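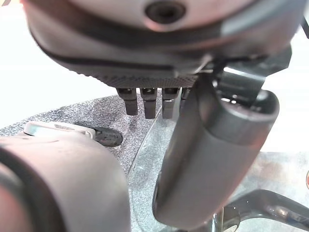

Do I need any experience of keeping a diary to take part?
Participants need only be able to write down a time and a short note each evening, on paper or online.

Fidusex is recruiting adults in the Trotent area for a study of how households use and judge their tap water. The study runs from July. It covers taste, smell, pressure at the kitchen tap and the amount drunk each day. There are 200 places, open to one adult per household.

Who can apply

Applicants must be 18 or over, live within the Trotent supply area and expect to be at the same address for the whole of the study. Tenants and owners are equally welcome. Homes on a private well or borehole cannot be included. Homes with a water softener can, provided the kitchen cold tap is not fed through it.

An earlier round, carried out under the name Skivier, drew 1,079 applications. People who took part in that round may not apply again – this also applies to anyone living with them at the time.

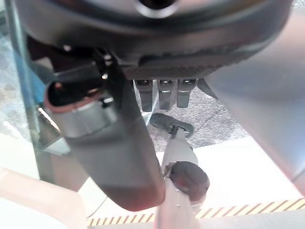

Each participant keeps a diary for 47 days. An entry takes a few minutes and should be made before 10 pm. On two mornings, participants also fill a sample bottle from the kitchen cold tap before any other water has been drawn in the home. The bottle holds 700 ml. Bottles, labels and return packaging are sent by post, and postage is paid in both directions.

Missed entries should be left blank and not filled in later from memory. A diary with more than six blank days will be left out of the main analysis, but payment is not affected if both bottles have been returned.

Payment and data

Payment is by gift card or bank transfer after the diary is received. Addresses are stored apart from diary entries and deleted when the study closes. Sample results are available on request. They are not a safety test, and concerns about water quality should go to the supplier. 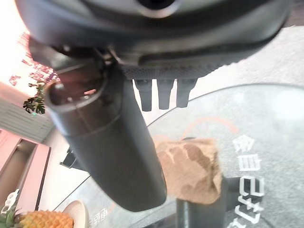
Photo: Fidusex, Trotent

How to apply

Complete the short form on the Mao sign-up page, giving your postcode, age band and type of home. Places are allotted by district, and applicants will hear by email either way.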